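El punto limpio de Gallegos amplía su horario y admitirá pequeños electrodomésticos

6 de marzo de 2025

El punto limpio de Gallegos abrirá también por las tardes a partir de mayo y aceptará por primera vez pequeños electrodomésticos, según ha anunciado el ayuntamiento. Hasta ahora los vecinos solo podían usar la instalación por la mañana, y quienes querían deshacerse de una tostadora o una plancha debían llevarlas a la planta de Pramedar.

El servicio seguirá siendo gratuito para los particulares empadronados en el municipio. Los comercios y talleres pagarán una tarifa de 2 euros por entrega, con un máximo de 80 kilos por visita. Las cantidades mayores se tramitarán como hasta ahora, con cita previa y en las oficinas municipales.

La ampliación se aprobó en el último pleno junto con un cambio en la recogida de muebles. Los avisos podrán hacerse por teléfono o en el formulario de la web municipal, y el camión pasará dos veces al mes por cada barrio. Las calles del casco antiguo —donde el vehículo grande no puede entrar— tendrán un punto de depósito junto al mercado.

El año pasado se registraron 900 entregas en el punto limpio. De ellas, 116 fueron rechazadas por contener materiales que la instalación no estaba autorizada a recibir, sobre todo aparatos eléctricos y restos de pintura. La pintura continuará excluida.
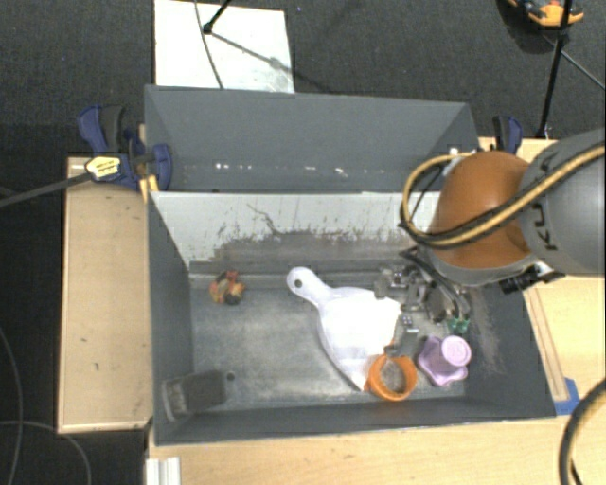 La gestión del servicio seguirá a cargo de Cikau, la empresa que lo lleva desde su apertura. El contrato incluye ahora el transporte semanal de los aparatos recogidos hasta Pramedar, donde se separan los que todavía pueden repararse. El resto se desmonta para recuperar el metal y el cable.

Los vecinos tendrán que presentar el documento de identidad en la entrada, igual que hasta ahora. Las pilas y las bombillas se entregan aparte, en el mostrador, y no deben mezclarse con los demás residuos. El ayuntamiento publicará el horario completo y la lista de aparatos admitidos antes de que empiece el nuevo servicio.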